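Ticket 161 – place planner rejects valid targets inside taped zones
Component: Drornow planner, Hokdale cell
Reading time: 3 min

Symptom: planner returns NO_VALID_PLACE for the gray molded part. Perception reports the zone polygon as open on one side. Wrist and head views attached.
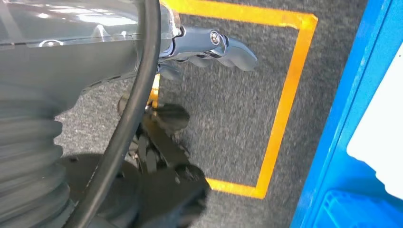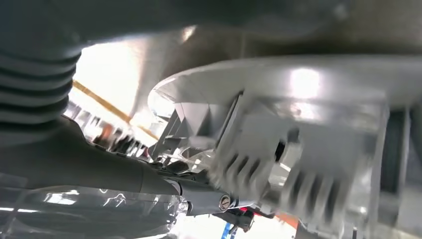
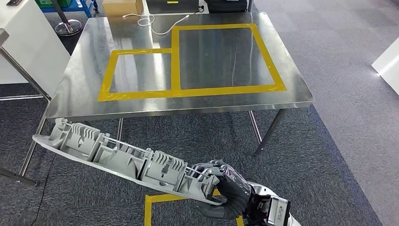
1. Replayed the log with the head view only. Zone polygons on the steel table closed normally.

2. Replayed with wrist views fused. Failed. Dark parts under the robot hide part of the tape, and the Pretia filter drops any contour with less than 80 percent of its edge visible.

3. Checked exposure. Bright patches in the wrist views also pass the tape color mask. Raised the saturation floor by 10.

4. Added the arm self-mask before fusion, so hidden edges count as unknown – the old code counted them as absent. Replay returns a valid place pose.

Status: fix on branch, not merged. Needs a live run.

Comments (2)

trajkovski: Does the self-mask include the bellows?

drornow-dev: Yes, padded by 3 pixels. The cable is still missing from the model.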